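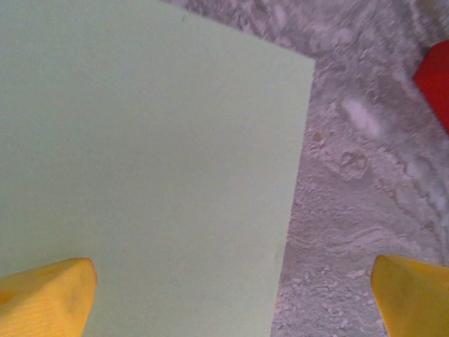

Reading the Heden letters

July 30, 2022

I finished transcribing the last of the Heden letters on the train home, so I can finally write something about them.

They came to the Clurnham library in October, in two shoeboxes. The donor's aunt had run a lesbian and gay pen-pal service out of her flat on Heden Street through the late seventies, matching people in small towns who had no other way of finding each other. She kept carbon copies of her own replies and most of what was sent to her. There are 175 letters. I took on 67 of them, mainly because I can read bad handwriting. Narayanan D'Souza took the typed ones and was done months before me, which he has mentioned.

Most of the letters are ordinary. People write about the weather, their jobs, what the bus costs, a sick dog. A dairy worker wants someone who likes country music and won't mind that he goes to church. A schoolteacher asks four times, in four separate letters, whether the envelopes have a return address on them. They don't. The aunt says so each time and never gets short with her.

I had expected more politics. There is a bit, mostly about a dance at the Espinoza Hall that the council tried to stop, and one long angry letter about a newspaper column. But a writer is far more likely to ask whether anybody lives within an hour's drive.

My favourite is from a woman who had been matched with someone in Bikeden. She wrote to say she wouldn't be needing the service anymore, and could the aunt please cancel her name and the other woman's as well. She enclosed a stamp for the reply.
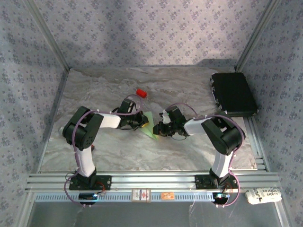 What we left out

We have kept surnames and street addresses off the copies people can read at the desk. Some of the writers would be in their seventies now, and plenty never told their families. Narayanan wanted to keep the town names and I wasn't sure. In the end we kept the bigger towns and changed the rest to the nearest district. I still think a cousin with a good memory could work out one or two.

The originals stay closed for another 22 years, as the donor asked.

If you want to read them

Ask at the front desk for the grey binder. You don't need a library card, but you do have to read it there. Pencils only. My transcripts are in the second half, and I've put square brackets around any word I guessed at. If you can make out the third line of the letter about the caravan, please leave me a note. I've got "marmalade" and I doubt it's right.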